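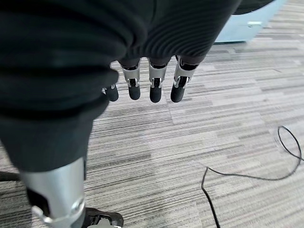
Fingers down, over the carpet. The tips are almost at one height.

Hand comparison at Merkmont – pictures and notes

Thursday, November 22, 2018

This page belongs to our comparison of two robot hands, which we call by the names of their makers, Levari and Protar. The Levari has four fingers and a thumb. The Protar has two wide fingers and no thumb, and it is the one we have used on our arm since February. Both were tried at Merkmont with the same controller, so that the software would be no excuse for either of them. The longer report, with the tables, will be placed on the Trujillo project page when Ivars Jõgi has finished checking the force values.

Some words about the fingers first. On the Levari each finger has a metal part above and a dark pad at the tip. The pads are the part that interested us most. In our older trials with another hand the pads became smooth after some weeks and we had to clean them every morning with alcohol. These are softer, and they pick up dust from a floor quite easily, but a dry cloth is enough for them. We have done more than 3000 closings with this set of pads and have not changed one.

The resting position was a small discussion between us. When the controller starts, the Levari opens all the fingers and lets them point straight on from the palm. It is practical for checking if one finger is late or bent, because the eye sees it at once when one tip is higher than the others. The Protar starts closed, and you must give it a command before you learn anything about it. I prefer the first way. Ivars prefers the second, as he has once broken a fingertip on an open hand against a door.

The cables are still a weak point. With the Protar there is one cable, and it goes inside the wrist. With the Levari we have fixed the loose lengths two times with tape, and after the second time we ordered proper clips. They have not arrived yet.

For the table trials we used 17 objects, from a key to a full water bottle. Each hand had nine attempts with each object. I do not repeat all results here, but these are the ones which people have asked me for:

Key lying flat: the Protar was clearly better. The Levari pushed the key forward on the table and needed an edge to lift it from.

Full bottle: no difference that we would dare to write down.

Paper cup: the Levari, by far. The Protar crushed it in most attempts, also with the lowest force setting.

Folded towel: both good, the Levari faster.

A screwdriver, to be handed to a person: the Levari could turn it so that the handle came first. With the Protar we had to turn the whole wrist, and the movement looked unpleasant from the side of the person who waits.

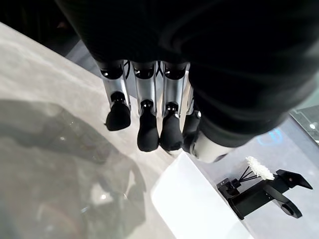

The hand above the gray tabletop, the thumb to the right of the fingers. Farther to the right, a white fluffy piece on thin wires, on its black stand.

The thumb needs a separate note. It is driven by its own motor and moves in two directions, and we lost almost one full day with its calibration. The value for zero is kept in the controller and not in the hand, so when you change hands you must load the correct file, and there is no warning if you forget it. We forgot it. If you work with the Levari, please write the file name on a label and put it on the hand itself.

About light: bright lamps give strong reflections on metal parts and on white surfaces, and the shadow of the arm moves with every motion. For the camera software this was harder than the grasping. We turned one lamp toward the wall and the detection became calmer, but I would not call it solved. A darker tabletop is on the shopping list.

The noise was not measured. To my ear the Protar is the quieter one when closing, while the Levari makes a thin high sound in the thumb when it holds something heavy. Ivars does not hear it.

What remains for the next visit: the key again, with a thin mat under it, and a longer holding test with the bottle. Questions about the settings can be sent to Ivars or to me through the Trujillo page. I answer more slowly, but I have the calibration files.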